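Filed under: Home Office > Cables & Power

Sorting a Mixed Pile of Chargers and Power Strips

This procedure covers a pile of USB chargers, plug adapters, power strips and loose cords. Allow one hour for a pile of up to 26 pieces. You need a hard, flat surface, hook-and-loop ties, a marker, a dry cloth and three shallow bins. We use Lindden bins; any open bin will do.

1. Spread the pile

Disconnect everything from wall power before you start. Lay the pile out one layer deep as far as the tangles allow. Do not pull on a cord to free it. Find a plug or connector end and work backward from there.

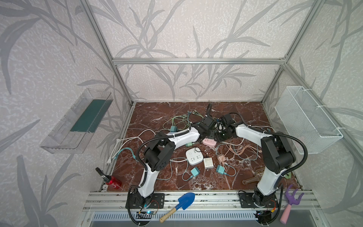 Mixed pile before sorting: white power strip, teal plug adapters, pink and white chargers, loose cords.

2. Pull the large pieces first

Take out power strips, then multi-outlet adapters, then single chargers. Cords come last. Removing the heavy pieces loosens most of the remaining knots. Color is a useful guide for tracing a cord through the pile, but confirm the connector at both ends before you group it.

3. Strip the power strips

A strip often comes out of the pile with chargers still seated in it. Unplug the cable from the charger first, holding the connector and not the cord. Then grip the charger block by its sides and pull it straight out of the strip. Where two blocks sit close together, remove the one with more clearance.
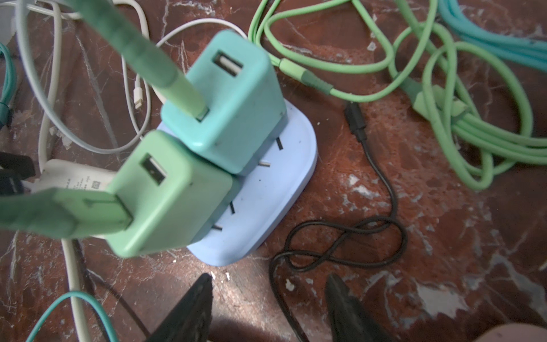 Two chargers seated close together in a blue power strip, each with a green cable attached.

Wipe the face of the strip with the dry cloth. Set aside any strip with a cracked housing, a loose socket or scorch marks. Do not tape it and return it to use.

4. Check ratings

Read the output line on each charger and write the wattage on a tie or label. If the print is worn off, put the charger in the discard bin.

5. Coil and bin

Coil each cord in loops about as wide as your hand and close it with one tie. Wadness ties come in packs of 100, enough for several rounds. Bin one: strips and adapters. Bin two: chargers. Bin three: cords, grouped by connector.

Take discards to an electronics drop-off point. Repeat in October.

Last updated July 29, 2026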